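Selling cheese over the border, month two
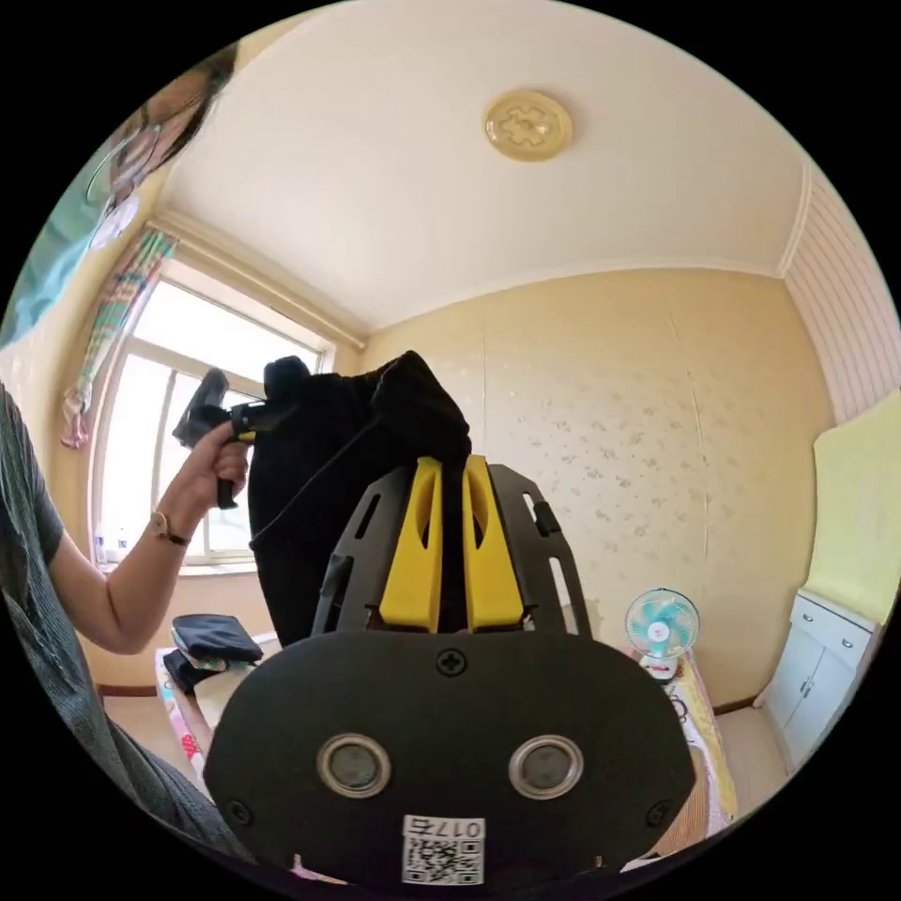

Yellow fingers, black housing.

Quick one tonight, I have curds draining and maybe forty minutes before I need to flip them.

So a few of you asked how the export thing is going. Short version: slow. Longer version below, sorry for typos.

We make a washed rind wheel here in Mavdale, you know the one, and last spring a small shop chain called Cuypers asked if we could send them some. I said yes right away. Should have asked more questions first. Didn't know there was a health certificate for every single shipment. Didn't know the label had to be redone top to bottom, grams first, milk source spelled out, a storage line in their wording and not mine. Two rounds of proofs with the printer and the second one still had "pasturized" on it. My fault, I typed it.

First pallet went out in November. 1623 pounds. Felt like a lot when we were wrapping it, looked like nothing at all sitting on the dock at Grustdale next to everybody else's freight. Then it sat. Paperwork had the plant number in the wrong box so it went into the cold store for 5 days while I faxed things. Yes, faxed. Cold store bill was $2263 and that pretty much ate what we'd have made on the load.

Was I mad? Sure. But the cheese held up fine - a little more funk on the rind than I'd like, and the buyer said their customers prefer it that way. Go figure. They reordered before the invoice was even paid.

Things I'd do different. Get the certificate started before the wheels come out of the cave. Use a forwarder who handles dairy, we're with Bremlow now and they caught a bad date on the new forms the first morning. Quote in their currency only if you can stand watching it move all day. I can't, I was checking my phone in the milking parlor like a teenager.

People ask why bother when the farmers market sells out. Well it sells out in summer. In Febuary I've got a full cave and a milk check that doesn't cover feed. An order that comes in the dead months is worth more to me than a busy Saturday crowd in July, even at a thinner price.

Next pallet is smaller wheels, they ship better and the shops don't have to cut them. Still need to find boxes that fit. If anybody has a source for the waxed kind in short runs please leave a comment, everyone I call wants me to buy a truckload.

Ok timer just went off. Curds.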